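Suvham Kitchen Notes
December 13, 2019

1/ A thread about carrots in winter. I have kept carrots in sand for several years now, and people ask me the same questions every time I mention it, so I will write everything in one place. It will be long. Please have patience with my English.

2/ First, which carrots. I buy them with the dirt still on, from the Kang market at the end of the street. The washed ones in the plastic bag are good to eat the same week, but for keeping they disappointed me every year. They become slimy from the top.

3/ The variety I like is Plolteck. It is not the sweetest one when it is fresh. After some weeks in the cold it gets sweeter, and the middle stays tender. If you find only another kind, take the one with a long and thick body and without small hairy roots.

4/ Cut the leaves the same day. If you leave them, they pull the water out of the root and you will have a carrot like rubber. I leave a very short piece of green, shorter than my fingernail, and I don't cut into the orange part.

5/ Before the box I look at every carrot on a white surface. My mother did it on the kitchen tiles. For me, paper on the table works well, and I like to have good light from above.

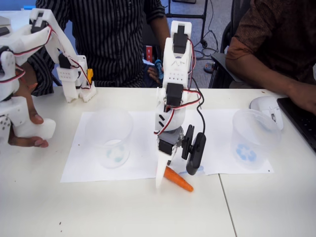

6/ A soft spot or a thin crack is much easier to find when the background has no pattern. Newspaper is not so good for this, the letters make the eye tired. I lay it diagonally, like the orange one on the edge of the sheets, then I turn it once and look at the other side. With plain paper you can also write a note next to the carrot, for example where you bought it.

7/ The cups: I use clear plastic ones for a small test. Put a slice in the cup with cold water and leave it overnight. If the slice is hard and curls a little in the morning, the carrot was only thirsty and you can still keep it. If it stays soft, cook it that day.

8/ Somebody asked if the cups can go in the recycling after. Look at the bottom for the symbol, and then ask your town which ones they take. In Suvham the rules changed last January and I still have to read the list on the door of the shed every time.

9/ Now the box. I use an old Groritz drawer that lost its cabinet when we moved. Any box is fine if it has no gaps where the sand runs out. Mine is 18 inches long, so the biggest carrots must lie across the corner.

10/ The sand should be a little damp. Take some in the hand and press. If it holds together and no water comes out, it is correct. Too wet is worse than too dry, I lost a full layer like this in my first year and the smell stayed in the cellar until spring.

11/ One layer of sand, one layer of carrots, again sand. They must not touch each other. I know it looks like a waste of space. One bad carrot that touches its neighbor will take the neighbor with it.

12/ About color, because I got this question too. It is normal that one carrot has more than one orange. The middle of the body can be deep and strong, and near the thick end there are lighter patches, almost yellow, with fine streaks going down along the length.

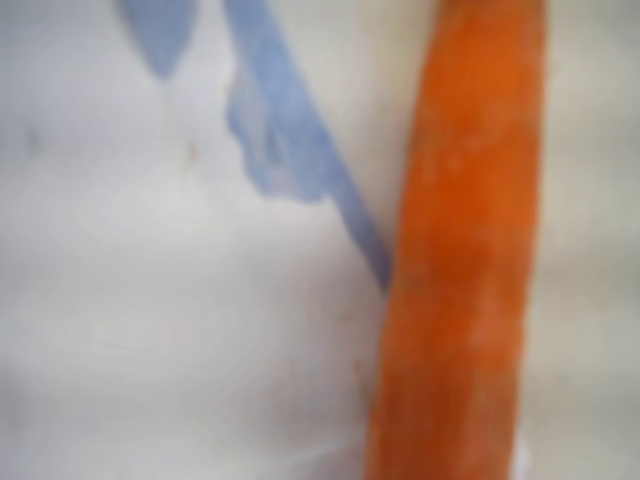

13/ Green shoulders are something else. It means the top of the root was in the sun while it was growing. It tastes bitter, so I cut this part off and eat the rest soon. I don't put these in the sand.

14/ How long do they keep? My cellar is cold but it does not freeze. Last winter I took out the last ones after 27 weeks. They had white little roots everywhere and they looked quite ugly, but peeled and in a soup they were fine.

15/ Keep apples in another room – this is the mistake I made two years one after the other. The gas from the apples makes the carrots bitter and no amount of butter will repair it.

16/ If you have no cellar, a drawer in the refrigerator with a damp cloth is enough for a smaller quantity. Change the cloth when it smells. I did it this way in my old apartment and had carrots for 29 days without problems.

17/ I will do potatoes in the next thread. They need dark and they don't like sand, so please don't put them in the same box before I write it.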